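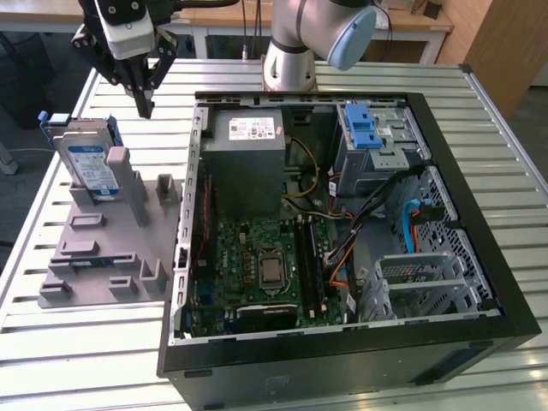 Anjani Yeoh writes that she has kept her last desktop for eleven years and does not see why repair should need a policy. Her comment was left under my previous entry, on the household repair register, and it deserves a fuller reply than the space under that entry allows.

The register was set up in Gandinstead last December. Its purpose is modest. Residents who own a broken appliance, a lamp, a radio or a computer may enter it on a list, together with what is known of the fault, and persons with the relevant skill may offer to look at it. No fee is charged for the entry. Parts are paid for by the owner at cost. As of this month the register holds 370 entries, of which almost 200 have been closed. An entry is closed when the owner confirms that the item is back in use or has decided to part with it, and I regret that the two outcomes are at present recorded under the same heading. A correction is in preparation.

Ms. Yeoh's position is that people who wish to keep things will keep them, and that people who do not will not be persuaded by a form. I accept the first half. With regard to the second, the entries themselves suggest a group she has left out: owners who would gladly keep an item and do not know whom to ask. Faizal Raju entered a Bernden sewing machine that had stood in a closet for 18 years. The fault was a drive belt. He had been told by a shop in Udden that the model was no longer supported, and he took this to mean that it could not be repaired. The two statements are different, and a good deal of usable property is lost in the gap between them.

It is also necessary to speak of cost. Several readers have asked for a rule by which an owner may decide whether repair is sensible. I have seen the figure of half the replacement price suggested, and I do not endorse it. A kettle and a piano do not age in the same manner. The owner should consider how long the item has served, whether its parts can be bought singly, and whether anyone in the household will miss it. The last of these is the most reliable guide in my experience, although it cannot be entered on a form.

Melati Nair has asked whether manuals may be attached to entries. They may, provided the owner has a paper copy and is willing to lend it. Loans are for 2 weeks and may be renewed by telephone. The drawer of manuals on Mondal Street is open in the afternoon and now includes a good run of radio service sheets, given by Vasilică Enache, as well as a folder on vacuum cleaners that is missing its index.

I should add that Kurniawati Santoso has disagreed with me, in writing, on the matter of labels. She holds that every repaired item ought to carry a small tag with the month and the nature of the work. I had thought this excessive. Having since opened a toaster of my own and found a repair I had entirely forgotten making — and making badly — I have withdrawn the objection. Tags may be collected from the same drawer.

Comments on this entry will remain open until the next one appears.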